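About Us

Posted 2024-01-31 by the Sarpong team

Print this page | E-mail this page

Sarpong is a small club for people who have arrived in the middle of life, or can see it coming. We started in November with a handful of members who were all turning 50 or 60 and did not want only a cake and a card. Now we have 63 members, and the oldest friendships between us began in the first week of primary school.

Our main activity is the shared birthday. When several members have a big birthday in the same season, we put them together in one weekend and plan it as a group. Last year it was a walk along the coast with two nights in cabins. The year before our club had a name, the same friends went to a lake and it rained the whole time – we still speak of it with pleasure. 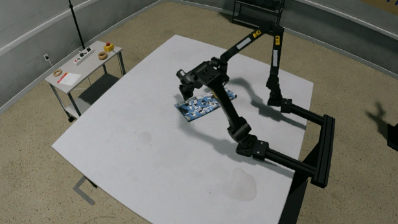 Between the birthdays we meet for smaller things. Dedo is our dinner group, which cooks from the recipes our parents made when we were children. Drerkar is for reading and talking, and its favourite subjects are ageing parents, grown children who come back home, and changing your work at an age when other people think you are settled. Skino is the newest group and has a lighter programme, mostly music from our school years and some dancing for those whose knees allow it.

You do not need to be a certain age to join. Our youngest member is 38 and says she is practising. We ask only that you come to two meetings before you decide, and that you bring something to share at one of them.

The membership costs $60 for a year, and guests are always welcome at the dinners. If you organise a birthday for a friend and would like our advice, please write to us – we are glad to help also when you are not a member.

Contact: Sarpong, PO Box 3722 | © Sarpong 2024 | Back to top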